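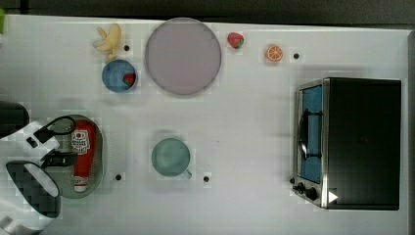 Teaching the arm to put things away, week three

July 29, 2021

I said last time I would write more about the kitchen table setup, so this is that. It has been a slow month and most of my evenings have gone into driving a robot arm back and forth over a white table. We call the project Steren, after the folder it started in.

The job is to collect demonstrations. I hold a leader arm, the other arm copies it, and everything gets recorded: joint positions, gripper opening and the camera views. Later a model gets trained on the recordings and tries to do the same thing without me. The target for each task is 500 demonstrations. Princombe, who are paying for the hardware, set that number, and I have no strong opinion on whether it's right.

What's on the table

The layout this week is a toaster oven on the right, a big plate towards the back, a blue bowl with a strawberry in it, a second strawberry, a banana, an orange slice and a teal mug. The food is all toy food. The ketchup bottle goes in the grey-green dish on the left, and moving it in and out of there has been my main task since Monday.

There are plenty of other tasks on the list (strawberry to plate, banana to bowl, mug to the other side of the table) but the bottle is the one I keep coming back to. It's long and it rolls. If you pinch it near the cap it swings around and lands across the rim. If you pinch it near the middle it sits better in the gripper, but then you need to come down almost straight and watch that the fingers clear the sides of the dish.

I don't drive by looking at the table much any more. When I started I stood up and leaned over everything, and my recordings were full of little corrections that only made sense from where my head was. Hashini Sultana, who did this at Liyanage for two years before she joined us, told me to sit down and use the wrist camera for the last bit of every approach. The model only gets the cameras, so if I can't tell what's going on from them, it probably can't either. I found it hard for two days and then it was fine.

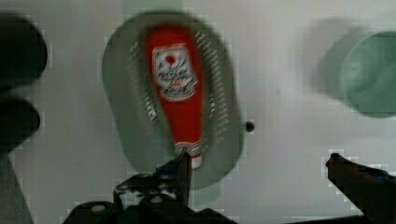
Wrist camera view with the ketchup bottle lying between the sides of the dish. Blurry, like a lot of them when the arm is moving.

Going slower

The blur is something I have been trying to cut down. My natural speed on the leader arm is too fast, especially on the travel between objects, where there isn't anything to think about. I now count to two in my head before each grasp and keep my elbow on the desk. The recordings come out longer and they're dull to watch back, but the stops are cleaner.

I also changed how I start. For the first 105 demonstrations I began from the same pose every time, and the same side of the table. Hashini looked through them and said they were tidy and nearly useless. Now I nudge the objects between runs and start the arm from wherever I happened to leave it, within reason. Some of the early ones will stay in the set anyway.

What I throw out

My rule is simple. If I drop something and pick it up again in a sensible way, I keep the run. If I bump the oven, or lose track of what I was doing, it goes. I used to delete every run with a fumble in it. Hashini talked me out of that as well – a model that has only watched perfect grasps has no idea what to do after a bad one.

Across all the tasks we have 2971 recordings on the drive, counting the ones from before I joined. I haven't checked how many are labelled properly. The early labels were typed by hand and there are at least three spellings of "colander".

Next

The oven. So far I've mostly worked around it. Pulling the door handle with the leader arm feels strange, as there's no force coming back to my hand and I can't tell how hard I'm tugging. Dravaneo make a leader arm with feedback that might help, and we've asked to borrow one, but I haven't heard back. In the meantime I'll try it with the one I've got, at a slow speed, and write up how it goes.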